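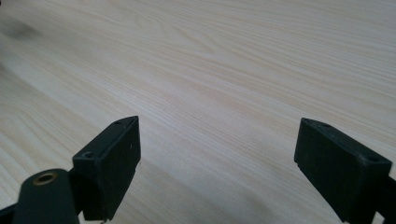
Hand-held gripper or remote control for teaching? Your thoughts please

Forum > Teaching and Demonstration > Getting started
Thread started 6 January 2025

pinafore_dan
Hello all, long-time reader and very occasional poster. I've spent most of December teaching our arm to pick up teaspoons and put them in a mug, and I've got myself into a muddle over how best to show it the job, so I thought I'd ask the kind people here before I sink another month into it.

I started out driving the arm remotely with the Vumia controller. It does work, but my goodness it's slow, and I come away with a stiff neck and a handful of demonstrations that all look as if I'm defusing something. Then I built the hand-held gripper from the Drurnano plans (black printed fingers, screw holes along the top, brass insert in the mount) and now I just stand at the table and do the task myself. I recorded 93 goes in one evening and quite enjoyed it!

My worry is whether the arm can follow what my wrist does. What do you all use, and would you mix the two?

gastitz_garage
Hand-held every time for me, and I say that as somebody who spent far too much on a remote set-up. You move naturally, you get the little corrections in, and you can carry the thing to the kitchen, the shed, your mum's house, wherever there's a different table. I think the change of tables did more for me than anything else I tried. Lovely project by the way, I do like a teaspoon.

marrowfat
I'm going to disagree a bit, in a friendly way. With remote control, every demonstration is one the arm has really done, with its own joints and its own reach. With the gripper in your hand you can twist round in ways the arm simply can't, and you won't know until you play it back. I threw out 127 demonstrations last winter for exactly that reason and sulked for a week.

Slow isn't always bad either. Mine were slow and the arm learned to be slow, and for putting eggs in a box I was very happy with slow.

gastitz_garage
Fair point about the reach, though couldn't you have checked a few before recording the lot? I do 5, play them back on the arm, and only carry on if it gets through them all without complaining.

marrowfat
I could have, yes, and I do now. You're quite right and I'm still cross about it.

tuppenny_loaf
Can I put in a word for the fingers themselves? Look at that picture at the top of the thread: flat inner faces, and a bit dusty. Teaspoon handles are thin and shiny, and flat plastic can let them swivel. I'd give the faces a wipe and try a strip of thin rubber on each, and whatever you do to the hand-held pair, do exactly the same to the pair on the arm. I put rubber on one set and forgot the other, and then blamed the training for a fortnight.

One more thing, there's a pale band of light across the middle of the tabletop. Bare pale wood and a shiny spoon could be hard going. I'd record some with the lamp moved, or with a tea towel down, so it doesn't come to depend on that one look.

pinafore_dan
Oh, that's very helpful, thank you. The spoons do swivel! I'd put it down to my grip. I'll dig out some rubber this evening. The tabletop I'd never given a thought to, I just liked having a clear space to work on.

boateng_bench
Joining in a bit behind everybody else. We do both at our little workshop and I'd say mix them, but not evenly. Most of ours come from the hand-held, and then we use remote control for the bits where the arm keeps going wrong. If it reaches the mug and dithers, we start the remote demonstration right there at the mug and show it the way out. You don't need many of those, and it saves your neck.

Do label which is which when you save them, even if it feels fussy. We didn't, and had 2000 files in one folder with no way of telling them apart except by opening each one.

marrowfat
I could live with that. My only grumble is that swapping between the two means two lots of setting up, and if you've only got evenings to work in, I'd still pick one and get good at it.

gastitz_garage
And I'd still pick the other one, so there we are :)

pinafore_dan
Right, I've got a plan. Rubber on both pairs of fingers, 5 by hand and play them back, then a proper batch with the lamp in different places, and the Vumia only for the dithering at the mug. I'll leave the tea towel for a second session or I'll never know which change made the difference. Will report back once I've found where I put the rubber.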